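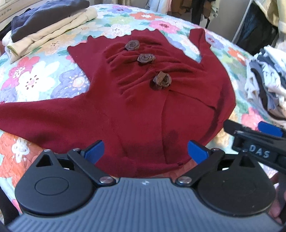

Red knit top with the rosettes, laid out for folding. Blue finger pads open over the front.

Review: Clulari hand-held gripper pair, used by a student robotics club

Writing this quickly before the September intake, as three people have already asked me if they should buy a set. Short version – yes, with grumbles.

We're the Clonelard robotics club, 17 members, and our project this year is laundry. Folding, mostly. You hold one gripper in each hand and do the job yourself, and the recordings go to Ratih Hutapea's group for the training side. So the grippers get a lot of use and not all of it gentle.

Good things first. The finger pads are decent. Soft knits pick up on the first pinch most of the time, and the linkage stays parallel enough that sleeves don't skew. Squeeze is light. Siv Westerberg has small hands and managed 19 folds without a break, which I could not do with our old Plurholm pair.

Bad things. Weight is all at the front, your wrist knows it by tea time. Pivot screws work loose, check them before every session. Manual is two pages and one of those is the warranty.

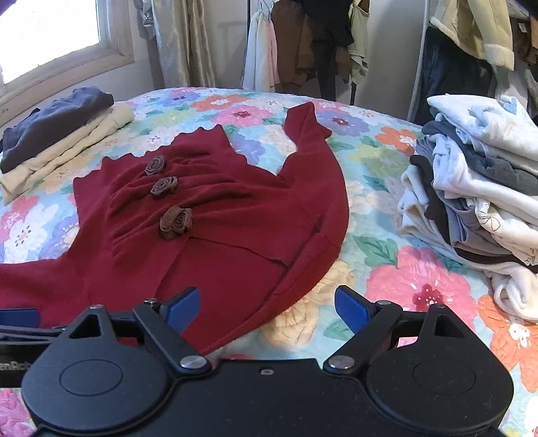

Thin T-shirts are easy, jeans are fine once you learn to take them by the waistband. Anything with trimmings is slower. Rosettes and gathers snag if you come in too low, so go for the hem or the cuffs and leave the front alone. Took us a while to work that out and Torbjørn Engebretsen still wont do it.

Patterned bedding is ok for practice btw. We thought we'd need a plain sheet, didn't bother in the end.

Price was 509 for the pair from Van den Broek, delivery seperate. Steep for a club. They did swap a sticky trigger without any fuss, so fair play.

Would I buy again? Yes. Would like a proper wrist rest and a longer strap. Four stars, might go up if the screws stay put after threadlock. Will update.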